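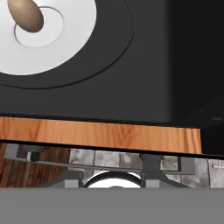
Matte black housing with the white disc, seen up close.

Ermont Countertop Egg and Potato Steamer

I've been selling kitchen gear out of the Tillman shop for 12 years, and steamers are the thing I get the most email about. So this page is longer than it needs to be -- skip to the specs at the bottom if you're in a hurry!

I started using the Ermont at home in January, mostly for breakfast. My old one had a plastic lid that rattled, and I'd gotten used to shouting over it (my kids thought that was normal). The Ermont is a lot quieter. You fill the tank with the little cup, turn the dial to soft, medium or hard, and go find your socks. It beeps when the water is gone. The beep is loud and you can't change it, sorry.

Potatoes are where I've come around. I never thought of a steamer for them, but Xinyi Jiang from our repair bench kept bringing in these lovely small waxy ones with butter and dill, and I gave in. Keep them on the small side and scrub them well. Big bakers are a waste of time in here -- use your oven.

A few things people ask me:

Does it fit under a cabinet? Mine does, but pull it forward before you run it. The steam goes straight up and it will find your paint.

How do I get the scale off? White vinegar and water, half and half, leave it an hour, rinse twice. Our tap water is awful and I do this every couple of weeks. If you're on soft water you can go much longer.

Can I put it in the dishwasher? The lid and tray, yes. The base, please no. We've had two come back that way.

Is it better than the Clametti? They're close. The Clametti heats faster and has a nicer cord wrap, but the lid is fiddly and replacement trays take forever to arrive. If you only do eggs, I'd say go with whichever is on sale. If you want potatoes or dumplings too, the Ermont has the deeper tray.

Specs
Power: 300 watts
Finish: matte black
Settings: soft, medium, hard
Shutoff: automatic, with beep
Spare trays and lids: stocked at the Tillman shop
Shipping: ground only, packed in the maker's carton

Page updated Aug 30, 2022. Email me if you need a part you don't see listed, I probably have one in a drawer.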